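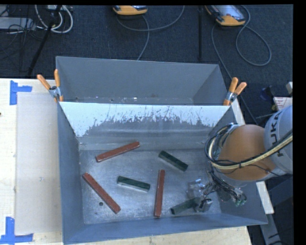 Why does the group train the push policy and the grasp policy together when each could be trained alone? A push is only worth making if it leaves a block easier to pick up, and the push policy can learn that only by being scored on the grasp that follows it.

Minutes of the Bin Picking Group, Gebru project
February 18, 2021

Welcome and last minutes

The meeting opened a little late while the people calling in sorted out their sound, and everyone was thanked for their patience. The minutes of the previous meeting were read through and accepted with one small correction: the Fultura simulator was described there as "finished," and the simulation side would like it on record that it is usable, and that the contact model still needs love.

Results since last time

The main item was the comparison everyone has been waiting for, and it was a pleasure to have real numbers to talk over at last. Both versions of the picker were trained for 2,000 attempts in the bin with the red and green blocks. The version trained on grasps alone picked up a block on 66 percent of its test attempts. The joint version, with pushing, came out at 69 percent. There was a good long conversation about whether three points is something to be happy about. The view from the learning side was that the test layouts were mostly easy ones, with blocks lying well apart, and that a push has very little to offer when the fingers already have room on both sides. The hardware side agreed, but would like to see the gap on harder layouts before anyone writes the word "improvement" in the draft.

It was agreed that the next test set will have blocks placed side by side and against the walls, and that the layouts will be fixed ahead of time and used for both versions. Pushes will also be logged separately from grasps, so that we can see how many of them were followed by a successful pick. At the moment that has to be dug out of the raw logs by hand, and the person who did it for this meeting deserves our thanks and probably a coffee.

Reward for pushing

Two ways of scoring a push were discussed. The current one gives credit when the view of the bin changes by more than a set amount. Several people felt this teaches the arm to shove things about for the fun of it, and one very nice plot showed long runs of pushing with no grasp tried at all. The other way gives credit only when the predicted grasp score goes up afterward. It is slower to learn, and the first few hundred attempts look rather hopeless, but the group was in favor of giving it a fair try. Both will be kept in the code for now. The discount factor stays where it is until then, please, so that we change one thing at a time.

Depth on shiny metal

The Stisel depth filter still leaves holes where bare metal reflects strongly, and the grasp scores near those holes are not to be trusted. A matte lining was suggested. This was liked in principle, with the worry that it would change the friction and make the earlier runs hard to compare. We will try masking the holes in software first and come back to the lining if that does not do the job.

Hamero workshop paper

The outline was passed around and warmly received. The related work section is too long and the methods section too short. The abstract is at 700 words, and it was gently pointed out that this is a good deal more than an abstract. The results table will be left blank until the harder layouts are done. We are aiming for a full draft in October, which felt a long way off to everyone except those who have written one before.

Actions

Learning side: add the second push reward and start a training run with it.
Hardware side: write up the harder layouts with a sketch of each, and share them before testing begins.
Simulation side: check block friction in Fultura against the real blocks.
Everyone: comments on the outline, please, including the grumpy ones.

Any other business

A request was made to stop saving logs to the desktop of the control computer. This was supported by all present. The next meeting will be set once the new run is under way.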